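木桌工坊招募学员兼助手:和我们一起把旧桌面做回来

Uvetti 木作间从十月起开新一期的桌面修整小组,想找9位愿意动手的朋友。会不会木工都可以报名,喜欢木头就行!上一期结束以后,好几位学员问什么时候再开,我们把砂纸、油料和场地都备齐了,现在终于可以说:来吧。

我们在做什么

简单讲,就是收旧桌子,把桌面修好,再送出去用。桌子来自搬家的住户、关门的小餐馆,还有 Jereo 社区阅览室换下来的一批。有的只是桌面发乌、有杯印,有的边角磕坏了,也有的被人刷过三层颜色各不相同的漆,铲起来特别过瘾。修好的桌子大部分回到阅览室和 Siltus 课后自习点,孩子们在上面写作业、画画、做手工。

这一期的重点是浅色木桌面。浅色木头很好看,也很挑人:打磨时力气一偏,迎光就是一道痕;油上得太厚,颜色马上发黄。可是一旦做对了,那些波浪一样的细纹会慢慢浮出来,有的地方弯成一圈一圈,像地图上的等高线,我每次看到都要喊旁边的人过来看(对不起,习惯了)。

具体要做的事

小组一共活动14次,每次一个晚上,19点开始,21点半收工。前几次大家一起练手,在边角料上认木纹、试砂纸、试油。带练习的是 Gadisa Araya,他做桌面很多年,讲话慢,手很快。之后两三个人一组,领一张桌子,从清洁做到最后一遍擦油。

日常会碰到的活儿包括:
清掉旧漆、旧蜡和粘在桌上的各种东西
顺着木纹打磨,从粗砂到细砂,中间要反复擦灰
补小坑和小裂缝,调补土的颜色
上油或者上蜡,等干,再来一遍
侧着光检查桌面,把漏掉的小黑点、划痕找出来
给每张桌子写一张卡片,记下用了什么料、磨到几号砂纸

最后一项听起来像文书工作,其实很有用。桌子用一年之后会回来保养,接手的人看卡片就知道该怎么办。Ayana Kumsa 管着所有卡片,字写得潦草的会被她退回重写,我被退过两次。

我们希望你是这样的人

年满16岁,未成年的朋友请家长在报名表上签字。能保证参加大部分活动,偶尔缺一两次没关系,提前在群里说一声。站得住一个晚上,能搬得动桌子的一头(搬不动也请告诉我们,擦灰、调色、写卡片都有坐着的位置)。对粉尘过敏或者有哮喘的朋友,报名时请写明,我们先聊一聊再决定。

会用电动工具算加分,不会也完全不要紧。手磨的活儿比机器磨的多,很多人最后反而更喜欢手磨,安静,能听见砂纸的声音慢慢变细。

你能得到什么

全程免费,材料和口罩、护目镜由我们出。参加满规定次数的学员,可以在木作间开放的晚上带自己的小件来做,比如砧板、凳面、抽屉面板。另外这一期新设两个助手位置,有津贴,从小组成员里选,协助 Joar Solberg 准备材料、整理工具墙、接待送桌子来的人。助手每周工作25小时,先签到这一期活动结束,做得开心可以接着谈。想申请助手的,请在报名表里勾选,并写几句你为什么想做。

助手不要求学历。我们看重的是手脚利落、做事有头有尾:刷子用完洗干净,油罐盖紧,擦过油的布摊开晾在指定的铁架上,绝对不能揉成一团扔进垃圾桶。这一条关系到防火,第一晚会专门讲,之后还会再讲。

场地和时间

木作间在 Fikre 院子的后排,进大门左转,看到堆着桌腿的棚子就到了。自行车可以推进院里。晚上院门18点半开,早到的人可以烧水泡茶,茶杯请放在窗台上,不要放在正在做的桌面上!新擦过油的桌面尤其怕水印,上一期有一张差点就能交了,一只杯子下去,又从头磨。

衣服穿旧的,袖口要能扎紧,长头发扎起来,戒指和手链请摘掉。鞋子不要露脚趾。

怎么报名

到木作间门口拿纸质报名表,或者在我们的网页上填写。请告诉我们你的名字、联系方式、有没有做过木工,再写一件你家里最想修的东西,什么都行。负责看报名表的是 Zawadi Were,她每一张都会回复。报名人数超出名额的话,我们会尽量让有经验和没经验的人各占一半,没排上的朋友优先进入下一期。

名单定下来之后有一次见面会,由 Tsehay Yilma 带大家看场地、认工具,也会让每个人先摸一摸磨到不同阶段的木板。光靠眼睛分不太出来,手一放上去就明白了。手上有小伤口的记得先贴好创可贴。

家里有旧桌子想捐的,也欢迎和 Zawadi 联系。实木的最好,贴皮的要看情况,桌腿缺了也收。请先把抽屉清空,我们已经攒了一整盒没人认领的钥匙。

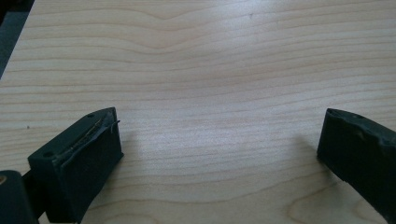

捐桌子的朋友不必自己先打磨或者上漆,擦掉浮灰就可以。太大的桌子请量一下长宽再告诉我们,院门比较窄,有时候得先拆桌腿。螺丝拆下来装进小袋子,用胶带贴在桌子背面,别贴在桌面上,胶印很难去。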